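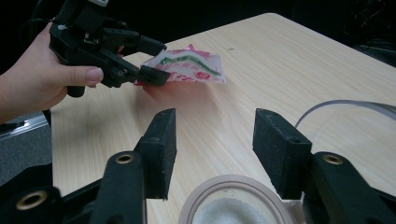 Print | E-mail

Filed under: Residents' Association > Minutes > Common Rooms

BEGAY HOUSE RESIDENTS' ASSOCIATION
Minutes of the Common Rooms Meeting held January 27, 2019

In the chair: Booker Schumacher
Also present: representatives of the second, third and fifth floors; the building manager; the minute-taker
Apologies: fourth floor representative

1. Minutes of the previous meeting

The minutes were accepted with one correction. Under item 6, "the small kitchen" should read "the lounge kitchen." The chair signed the corrected copy.

2. Matters arising

The replacement door closer for the lounge has been fitted. The building manager reported that the invoice came to $124 and has been passed for payment.

The lost property box has been moved from the hallway to the office. Items left in it at the end of January will be given away.

3. Wrappers and food packaging left on the lounge tables

The chair reported that snack wrappers continue to be left on the tables after evening use. Two written complaints had been received, both from residents who use the lounge in the morning. The third floor representative stated that the problem was worst at the long table by the windows and that wrappers had also been found pushed between the seat cushions.

The building manager explained that the cleaning contractor, Pristance, is engaged to wipe tables and empty bins. Clearing tables of litter is outside the present agreement and would be charged separately. The meeting did not wish to extend the agreement.

There was discussion of whether a second bin was needed. The fifth floor representative noted that the present bin stands behind the door and is hidden when the door is open. It was proposed that the bin be moved to the end of the counter and that a second one be bought for the window side. A model from Jarnari with a swing lid was preferred over the open model from Skido. The meeting set a limit of $100 for the purchase.

AGREED: That the present bin be moved and a second bin be bought within the limit stated.
AGREED: That users of the lounge be asked to clear all wrappers, cups and napkins from the tables before leaving.
ACTION: Building manager (bins). Chair (notice to residents).

4. Sorting of plastic film

The second floor representative asked whether candy and snack wrappers may be placed with the recycling. The building manager advised that the hauler does not accept plastic film or wrappers of mixed material, and that these go in the general waste. Rigid bottles and tubs are accepted if empty. The label on the recycling bin was felt to be unclear.

ACTION: Building manager to replace the label.

5. Care of table surfaces

It was reported that an abrasive pad had been used on one of the tables and had dulled the finish. Residents are reminded to use the soft cloths kept in the drawer under the counter. Hot dishes should be set on a mat. A request to buy tablecloths was considered and declined.

6. Budget

The balance of the common rooms account stood at $515 before payment for the door closer. The meeting noted that the purchase of the bin can be met from this sum. No other spending was proposed.

7. Other business

The fifth floor representative asked that the lounge lights be switched off by the last person to leave. The chair will add a line to the notice.

A request to close the lounge at 10 p.m. was deferred until the fourth floor representative is able to attend.

The date of the next meeting will be posted on the office door.

Print | E-mail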